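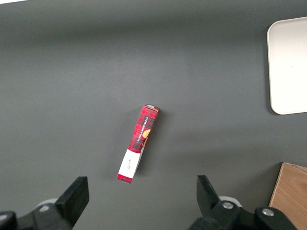
Anhang 1: Karton mit rotem Schottenkaro auf dunkelgrauer Tischplatte

Ticket 362 – Versandetiketten im Shop Clallska werden doppelt gedruckt
Status: gelöst
Erstellt von: Itzel Hinojosa
Bearbeitet von: Kári Damgaard

Itzel Hinojosa, 12. März 2023
Hallo liebes Support-Team, ich hoffe, ich bin hier richtig! Seit dem letzten Update kommt bei jeder Bestellung mit schmalen Kartons das Etikett zweimal aus dem Drucker, und das zweite ist auch noch um 20 Millimeter nach unten verschoben. Bei den größeren Paketen läuft alles wie immer. Den Drucker habe ich schon aus- und wieder eingeschaltet, eine neue Rolle eingelegt und sogar das Kabel getauscht (ein bisschen verzweifelt war ich da schon). Habt ihr eine Idee?

Kári Damgaard
Hallo Itzel, vielen Dank für die ausführliche Meldung, das hilft mir wirklich sehr. Schau doch bitte einmal unter Einstellungen, Versand, Etikettenvorlagen nach, welche Vorlage dort für das Lager Cendville eingetragen ist. Ich habe den Verdacht, dass beim Update die alte neben der neuen stehen geblieben ist.

Itzel Hinojosa
Tatsächlich, da stehen zwei! Die eine heißt »Dirkard schmal«, die andere »Dirkard schmal (alt)«, und beide haben ein Häkchen. Darf ich die alte einfach löschen?

Kári Damgaard
Bitte nur das Häkchen entfernen und speichern – beim Löschen gingen sonst die gespeicherten Absenderdaten verloren. Danach einmal abmelden, neu anmelden und ein Testetikett drucken.

Itzel Hinojosa
Ein Etikett, und es sitzt genau da, wo es hingehört. Tausend Dank und liebe Grüße ans ganze Team!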